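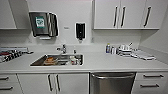 Sat 16 March. Jancombe pool, shallow end roped off for us until noon. Present: Rocío, Hüsnü, me. Maeve joined for the shooting block only.

**Purpose.** Repeat the December release-speed test with the new ball markings and see whether the left-side drop in Hüsnü's outside shot is a leg problem or a shoulder problem. Coach Whitfield thinks legs. I had no opinion going in.

**Setup**

- Radar on the deck behind the goal, same tripod height as December. Net tied back so it doesn't trip the gun.
- Side camera at the 5 m line, 240 fps. Clock on the deck synced at the start and again after the break.
- Balls: the Groma men's size, all pumped the night before and checked with the gauge at poolside. One was soft and was pulled.
- Shooters start with hips up, ball on the water, and go on the whistle. No fakes in this block. Fakes are the next session.

**Warm-up.** Usual swim, then eggbeater with hands out, then passing pairs. Rocío asked to skip the medicine ball because of her wrist. Fine, noted on her sheet.

**Shooting block.** 150 shots in total, in sets of ten, rest two minutes between sets. 13 rejected: radar gave no reading, or the shot hit the bar before the gun picked it up. Rejected shots stay in the log with an R and are not used in the averages. Do not delete them. Last time the December file had gaps in the numbering and Nidia lost most of an evening matching it to the video.

Observations, before any proper analysis:

1. Hüsnü's speed from the right side is steady through all sets. From the left it falls off after the third set. On the side video his chest is visibly lower at release in the late sets, with the elbow close to the same angle as early on. Supports legs, on one session.
2. Rocío is consistent both sides. Her release is earlier than in December. She says she changed it on purpose after the Rengifo tournament.
3. Maeve's numbers are not comparable. She shot with the older ball for her first two sets before we caught it. Marked in the log.

**Eggbeater hold.** Weighted hold after the break, plate overhead, time until elbows touch the water. Hüsnü came out well under his December time. Rocío was slightly over hers. I stopped the watch late on Rocío's second attempt, so use only the first.

**Problems**

- Sun through the east windows from mid-morning washes out the ball marks on video. Spin rate can't be read for the last few sets. Move the camera to the other side or start earlier.
- Radar battery showed one bar at the end. Charge both, label the spare.
- Lane rope drifts toward the goal. Measured distance at the end was short by a hand. Clip it to the second anchor next time.

**Files.** Video and log are on the shared drive under Piltden, one folder per shooter. Last clip number is 272. Clips before that include the warm-up, which I have not trimmed.

**To do**

- Nidia: match clips to log, flag anything that doesn't line up.
- Me: chest height at release, first and last set per side, Hüsnü first.
- Hüsnü: leg block 3 times a week until the next test, no change to shoulder work. Keisha to confirm the load.
- Ask the front desk whether we can have the deep end. A shooter who can touch bottom will, and I saw two pushes on the video that I missed from the deck.

Both pushes were Maeve's and both are in the old-ball sets, so they don't affect anything we are using.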